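Rohani Wattimena had the kettle on before I got my coat off, and she apologized twice for the stairs, which really weren't bad at all. She runs the open days at Sadevon, a small robotics outfit on the second floor of an old shoe warehouse in Stornau, and she has the gift of making you feel you're the first visitor she ever had. I was nothing of the kind. Since the doors first opened to the public in January, 2294 people have signed the guest book, and she says she has read every comment in it, including the rude ones.

"People come in expecting a factory," she told me, pushing a plate of ginger cookies my way. "They want sparks! And then we show them an arm thinking very hard about a dish towel."

She grew up over her uncle's repair shop, where the radios came in broken and mostly went out working, and she spent years teaching middle school science before a friend talked her into Sadevon. The teaching shows. When a boy in our group asked whether the robot ever got bored, she crouched down and gave him a proper answer, all about how a machine can do a thing 215 times and come to the last try just as fresh as the first, and then asked him what he would do on try number 39. (Quit, he said, and she laughed so hard she had to hold on to the door.)

The demonstration program is called Gunawan, and it is all about household chores, the small fiddly ones. Each session lets in up to 112 visitors, split into little groups so that everyone gets a turn near the front, and I'd advise wearing comfortable shoes, as there's a good deal of standing.

"I like an ordinary kitchen for this," Rohani said. "Mugs, knives, a kettle, all the things you'd have at home. If you clear everything away, what have you shown anybody?"

She let us stand quite close, and spoke more softly once we were there, the way you do in a library. The gripper was hanging over the stove with its two black fingers open, and a crumpled blue towel lay half on the counter and half on the burner grate. 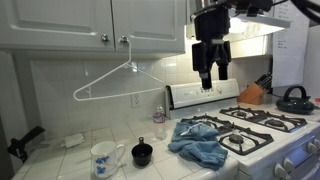

How does a person get a place at the next open day?

You put your name down at the front desk or by phone, and Rohani's office calls you back with a time. The next one is on 27th November, and children are welcome as long as a grown-up comes along.

Afterward we went back for more tea, and I asked whether she would want an arm like that in her own house. She took a good while over it. "For my mother, yes," she said. "She can't bend the way she used to, and she hates to ask. For me, I'd miss the dishes. I do my best thinking at the sink."

She walked me down to the street herself, still talking, and told me where to catch the bus.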